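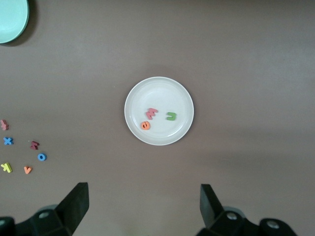 ok dining room thread bc three of you asked. long, sorry

1/ The paint first. It's Clustisley, the satin one. Looked gray on the card, goes green after dark. Two coats, and the second one is what fixed the patchy bit by the window

2/ Do NOT paint the ceiling the same color unless your ceilings are high. Delyth Wogan did hers and loves it. Hers are high. Mine are not. I repainted it white in November

3/ Rug. Everyone buys too small. You want 30 inches past the table on every side so the chairs dont catch when you scoot back. I had 18. Caught every single time

4/ Light fixture - Skanport pendant, the wide one. Hung it 35 inches above the tabletop. Had it higher and it just glared at people

5/ put it on a dimmer. please. cheapest thing in the whole room and I use it every night

6/ Table setting stuff. Plain plates, color goes in the napkins. I iron them while slightly damp, Morfudd Parry says life's too short, fair enough
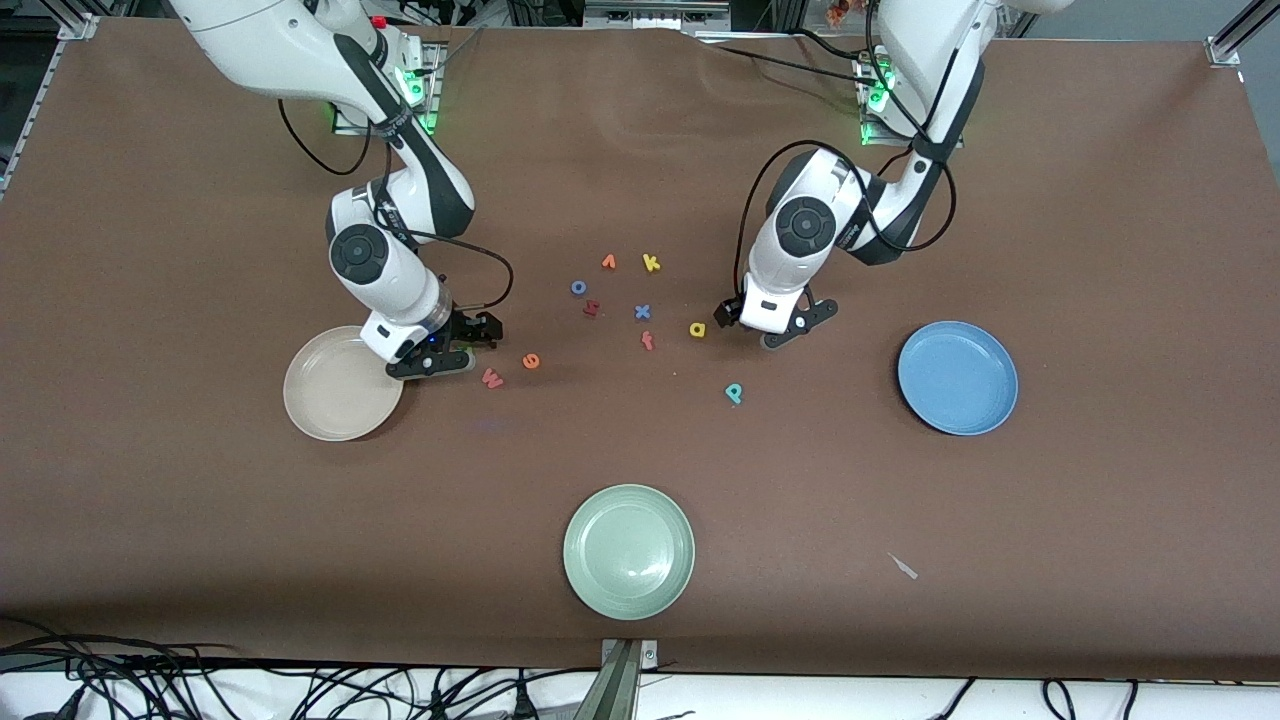
Plates and letters, brown tabletop.

7/ Flowers: low. Dahlias in a short bowl, or just herbs from the yard. If you can't see the person across from you it's too tall

8/ Curtains were the splurge. Linen from Betinel, lined, $3299 for both windows incl. fitting. Yes I know. Bogumił hemmed them twice and they still puddle on the left, I've decided thats a look

9/ Sideboard is secondhand, sanded the top, new knobs. Paucar knobs, the brass ones. Order one extra, mine came with a bad thread

10/ Still to do - something for the long wall. Sioned wants a mirror, I want plates hung up, we're not speaking about it til after her birthday

11/ someone asked the rug brand, no idea, the tag's gone. It's wool, flatweave, crumbs shake right off

12/ will post the wall when theres a wall to post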